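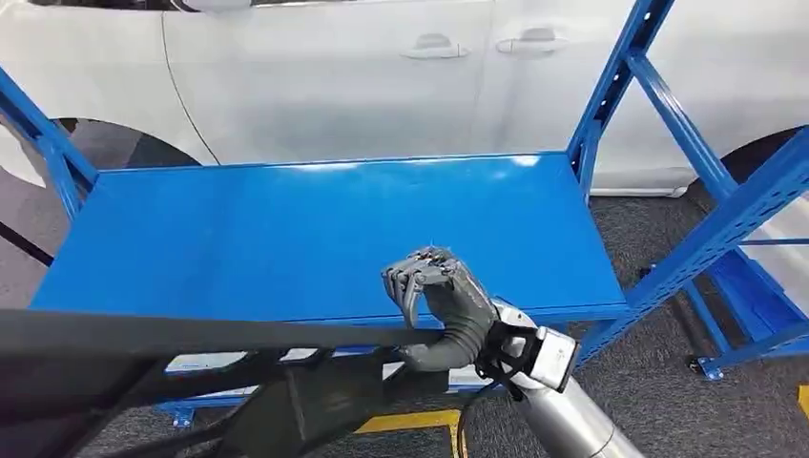 How do I move my contacts to a new phone with Brendley?

Install Brendley on both phones, sign in with the same account, and choose Copy on the old phone. When the old phone shows a six-letter code, type it into the new one and tap Start. Your contacts will appear in the new phone's address book when the progress bar closes.

Search the help pages Enter a word or phrase Go

Last updated: 12 January 2018

Do I need Wi-Fi for this?

Both phones need to be on the same Wi-Fi network for a direct copy. If you don't have Wi-Fi, you can save a backup file to a memory card or a computer and open it on the new phone. Brendley does not use your cellular data for copying unless you turn that on under Settings > Network.

What gets copied?

Contacts, contact photos, groups, text messages, call history and calendar entries. You can uncheck anything you don't want on the screen before the copy starts. Apps are not copied. Neither are saved passwords, ringtones you bought from a store, or messages inside other chat apps. Most chat apps have a backup of their own, so check their settings before you reset the old phone.

How large can a backup file be?

The free version makes files up to 2 GB. The paid version goes up to 16 GB. Contacts and calendars take up very little room. If your file is too large, it is nearly always the pictures attached to text messages. Uncheck "Include attachments" and try again.

The copy stopped partway through. Do I have to start over?

Usually you can pick up where it left off. Leave Brendley open on both phones, make sure neither screen has locked, and tap Resume. The Resume button stays available for 5 days. After that the partial copy is deleted and you will need a new code.

If it stops at the same place every time, there may be a damaged contact on the old phone. Open the log (Menu > Log) and look at the last line, which gives the name of the entry it was working on. Open that contact, save it again without changing anything, and then resume.

What does Error 69 mean?

The two phones have different versions of Brendley. Update both and restart them. On older phones that can no longer get the newest version, use the backup file method. The file format has stayed the same since the first release, so an old file will open on a new phone.

Why do I have two of everyone?

Your contacts were probably already synced through an email account when you ran the copy. Go to Tools > Find Duplicates. Brendley will show each pair and ask which one to keep – nothing is merged until you tap Apply. If you'd like to undo the whole copy, choose Tools > Remove Last Copy. This removes only the entries Brendley added.

Can I move from an Android phone to an iPhone, or the other way?

Both directions work for contacts and calendars. Text messages can be copied from iPhone to Android, but an iPhone will not let another app add messages to its inbox. In that case Brendley saves them as a document you can read and search.

Is my information stored on your servers?

A direct copy goes from one phone to the other over your own network, and we don't keep any of it. Backup files are stored wherever you save them. You can put a password on a backup file, but we can't recover that password for you, so write it down somewhere.

Can I use one paid license on more than one phone?

A license covers every phone signed in to your account. You don't need to buy it again when you replace a phone.

I used Dulleck before. Can Brendley open those files?

Brendley can open Dulleck contact files but not Dulleck message files. Choose File > Import and pick "Other" from the list. Birthdays sometimes come in with the day and month switched, so look those over afterward. A fix is planned for the April release.

How do I reach someone?

Use the Contact form in the app under Menu > Help. It attaches your version number and the log, which saves a round of questions – the log lists entry names, so clear it first if you'd prefer not to send those. Phone support is for paid accounts only. Questions about billing and refunds go to Celeste Fuentealba, and everything else goes to Santino Vergara on the support desk.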